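Anwara Siriwardena would like the record to be shorter

Interview by Julián Aranda
26 February 2026

Anwara Siriwardena does not own a kettle. She boils water in a saucepan, tips it over two teabags and hands me a mug with a handle too small for any of my fingers. "It was a present from a drummer," she says. "He's got tiny hands. It's a wonder he can hold the sticks."

We are upstairs at Mastside, the old chandlery where she made most of Gallardo, her fourth album and the first she admits to liking. It has nine songs on it. There were 17, and she talks about the missing ones the way other people talk about exes who owe them money.

"Cayetano cut them," she says. "I went to the dentist and came back and they'd gone. Half my face was numb so I couldn't even argue."

Cayetano Cifuentes, her producer, tells it differently when I ring him. "I played her all of them in order and she fell asleep in the chair," he says. "I kept the ones from before she fell asleep, and one she woke up for."

The one she woke up for is Salt Money, a slow, grumpy waltz about her uncle's failed ice cream van, and it has become the song people shout for. She finds this baffling. She wrote it in the time it took to defrost a freezer, and she had been working on another, a long piece about tides, for most of her thirties. The tides song is among the missing.

I ask whether she's sad about it.

"I was, for a week. Then I listened to it on the bus and missed my stop, and I hadn't been moved, I'd just gone a bit vacant. Eleven verses on the moon! Who did I think was asking?"

On playing live

She tours with a band of four, if you count Soledad Ibarra, who plays accordion and refuses to be counted. Ibarra has her own group, Zivum, and regards these shows as a favour that got out of hand. The two met in a choir from which both were asked to leave.

"She sang too loud and I sang the wrong words," says Siriwardena. "I still think mine were better."

The October dates were rough. The van's heater jammed on full, the bass player came down with shingles, and at one seaside theatre the front row was taken up by a birthday party who had thought they were booking a hypnotist. She played them Salt Money twice. One man clucked like a chicken, to be helpful.

"Best crowd of the lot," she says. "They'd come to be got at. You can do anything with people in that mood."

On getting up in the morning

Her working day starts later than she tells her mother it does. There is toast, there is the crossword, and then she sits at the piano with the lid down until she is embarrassed enough to lift it. Lyrics go in a school exercise book, in pencil. Tunes go on her phone, where they are filed under whatever she happened to be eating. Gallardo began life as Pickle, then Pickle Again.

"I can't write hungry," she says. "All those starving poets, I don't know how they got past the first line. I'd have rhymed everything with soup." 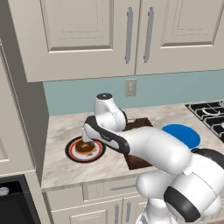

On what comes next

A small label, Ellov, wants another album by the autumn. Eusebio Garrido, who runs it from his spare room, has been sending her encouraging postcards of lighthouses. She has stuck them to the fridge, picture side in, so she has to look at his handwriting.

"He's written 'No pressure' on every one," she says. "In capitals."

She has two songs finished. One is about a lost glove. She won't tell me what the other is about, but as I'm putting my coat on she starts humming something very long with a lot of verses, and asks whether I've ever really thought about the moon.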